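4.2 The white table

I should say something about the table, as it caused more arguments between the two of us than anything else in the Jillport study. When I started asking people how they sort the small stuff of a household (keys, post, odd socks, chargers), I let them do it wherever they liked, and they liked the floor, the bed, the arm of the sofa. It was lovely to watch and hopeless to compare. So for the second round we brought everyone to the same table, in the same room, and asked them to sort there.

Magdy Ouali wanted a dark top, on the grounds that most of our 19 households ate at dark tables and would feel more at home. I wanted white. I'd spent the whole first round squinting at black cables on brown wood and I'd had enough of it! We went with white, and I still think that was right, though I'll admit a bare white surface does something to people. Several of them tidied in straight lines on it who had never made a straight line at home (one even squared up her receipts before she'd decided whether to keep them).
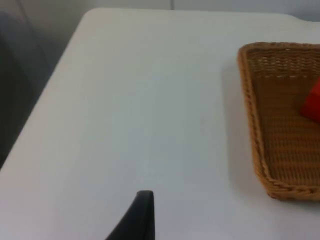

Figure 6. The white tabletop with a woven wicker basket at one side.

The basket was the other thing we fussed over. In the Floltum pilot we'd used a lidded plastic box, and people treated it as a bin: whatever went in was finished with, and they didn't look at it again. Wicker seems to invite a bit more rummaging. People dropped things in, changed their minds, fished them out and had another think, and it's exactly this second thought that I'm interested in. I've called it "taking back" in section 2, following the way our Stomdale families talked about it.

Where the basket goes matters too, or so I came to believe. With it in the middle, people built their piles round it like houses round a pond. Moved over to one side, it left them a big clear stretch to spread out on, and the piles they made there had much more to do with the things themselves. I can't prove that from a study this size, and Magdy would want me to say that most of our sorters were right-handed, so a basket on the other side might have told a different story. We hope to try that in October, with the same table and the same households, if they'll have us back.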